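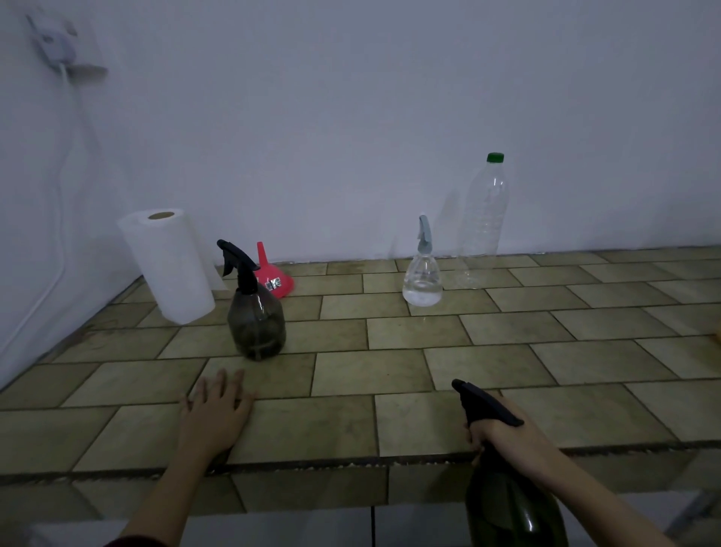
Slide 2. Grout in rental kitchens

Start with the question from the sign-up sheet: should a landlord reseal grout between tenants? Short answer, yes for counters, usually no for walls.

Grout is cement and sand unless the box says epoxy. Cement grout has small holes in it. Oil, coffee and soap go in and stay there. Wiping the tile does very little for the joint next to it.

Ask who in the room has tiled counters in their units. Wait for hands.

Slide 3. The Clakisgate building

59 units, all with tiled counters. Owner had a yearly budget of 2,000 dollars for kitchen surfaces and spent most of it on replacing tiles that were fine. The joints were the problem.

We changed the order of work. Clean first, let it dry overnight, look at it in daylight, then decide. Most kitchens needed cleaning and sealer. A few needed the old grout raked out.

Mention that the Drerkamia units had epoxy grout and were left out of the sealing work.

Slide 4. Cleaners

Keep this part short, people have strong opinions.

Mild dish soap and warm water for weekly cleaning.
Oxygen bleach for stains. Leave it on for 15 minutes, scrub with a nylon brush, rinse twice.
No vinegar on cement grout. It eats the surface a little each time.
Never mix products. Say this one slowly.

If someone asks about steam: fine on sound grout, bad on cracked grout. Move on.

Slide 5. The seam at the wall

This joint should be caulk. Counters and walls move separately and grout there will crack. At Abou Zeid the first crew grouted every one of them and we went back in September to dig it out.

Use silicone behind a sink. Match the color to the grout, not the wall.

Slide 6. What to put in the lease packet

One page. Which cleaner to use, which to avoid, who to call about a loose tile. The Flodia office prints theirs on card and tapes it inside the cabinet door. Pass the copy around.

Break here if we are running behind. Sealer types are after the break, slides 7 to 9.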